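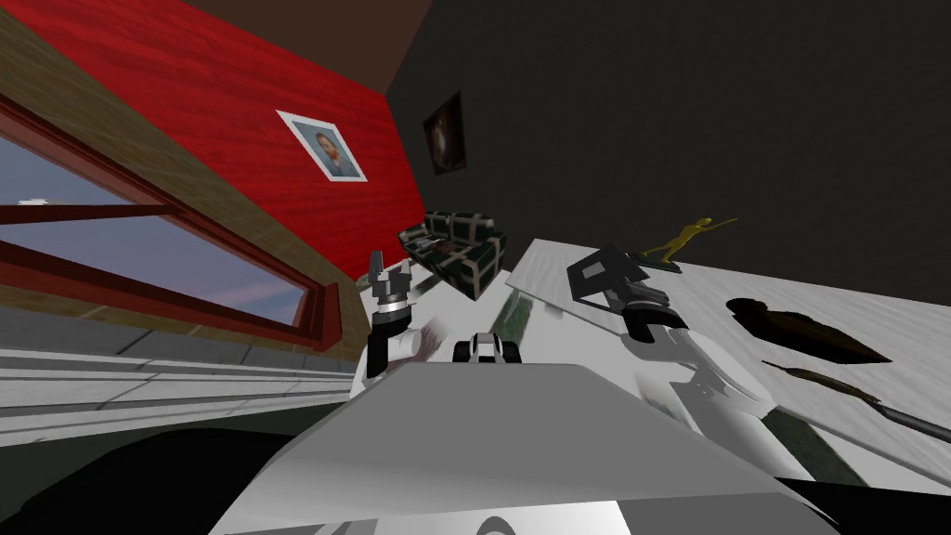
4. Preparing your luggage for the group flight

Follow this section once your place on the Sondholm trip has been confirmed. Travellers joining at Lokden should also read section 6.

4.1 Weigh and label

1. Pack your hold bag and weigh it at home. The limit is 23 kg per person, including any project supplies you have agreed to carry.
2. Write your surname and group number (246) on both luggage labels. Fix one to the handle and put the other inside the bag, on top of your clothes.
3. Tie the green ribbon from your joining pack to the handle.
4. Take a photo of the closed bag and keep it on your phone.

Note: Group supplies are packed in boxes marked Iltton. Do not put personal items in these boxes.

4.2 Pack your cabin bag

1. Put in your passport, vaccination record and a copy of the host's letter.
2. Add all prescription medicines in their original boxes.
3. Add one full change of clothes and a light waterproof.

Caution: Do not put medicines or spare batteries in your hold bag.

4.3 If your bag does not arrive

1. Stay in the baggage hall and tell your group leader.
2. Go to the airline desk and fill in a missing bag form. Give the Radu guest house as the delivery address.
3. Ask for the reference number and copy it on to page 34 of your trip booklet.
4. Keep receipts for anything you have to buy. Claims over 600 must be sent with the original receipts.

Delivery to Radu is made after 4 pm. Bags are left at the front office and must be signed for.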